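Switching the budget to envelopes

05/01/2024

I have kept a household budget in one form or another for 15 years. For most of that time it was a spreadsheet with 26 categories, and I filled it in on Sunday nights. In November I gave that up and went back to paper envelopes, the way my parents did it.

The spreadsheet worked fine for rent, insurance and the phone bill. Those are the same every month, so there isn't much to track. Groceries and eating out were where it fell apart. By the time I typed in the receipts, the money was already gone.

Now I take out cash on the first and split it into four envelopes: groceries, restaurants, gas and everything else. Bills still go through the bank. When an envelope is empty I either stop or move money from another one, and I write the move on the front in pencil. 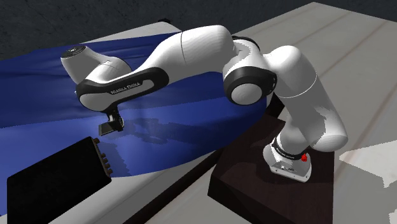

Robot arm over a blue surface (computer rendering).

Groceries took the longest to get right. I set the amount too low the first two months and ended up borrowing from the gas envelope both times. Tien-fu Mak, who I used to share an apartment with, suggested splitting it by week, so there are smaller envelopes inside the big one now. It looks silly but I haven't had to borrow for it again.

A few things are still awkward. Online orders don't fit the system at all. What I do is take the cash out of the envelope and put it in a drawer, then deposit it at the end of the month. Last month there was $19 in the drawer that I couldn't match to anything – it went back into groceries.

Coins are the other problem. I started out putting them back in the right envelope, but they tear the corners. They go in a jar now and I don't count them as part of the budget.

I still have the old spreadsheet and I open it once a month for the bills. Next I want to work out car repairs, which come up too seldom for a monthly envelope and cost too much to leave out.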